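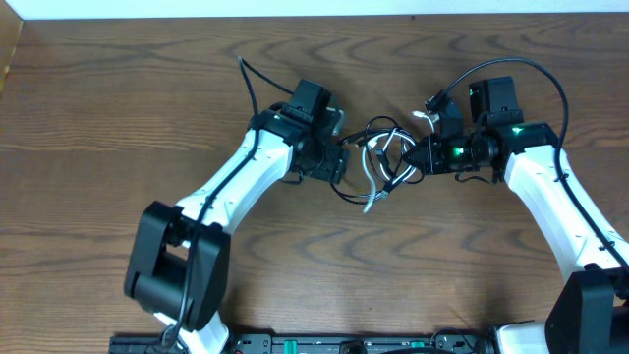
Who can join the Plillstead student robot arm team?
Any student in years 9 to 12. You don't need to have coded before.

We're after 4 new members to work on cable sorting with two arms, ready for the Stumance competition in November.
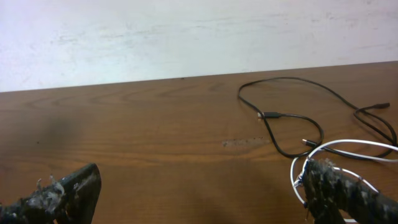
Sessions run after school until 5 pm in Room 317. Bring a laptop if you've got one. Email or see Yi-chun Mak or Chun-hung Tse to put your name down. Places go to the first who apply.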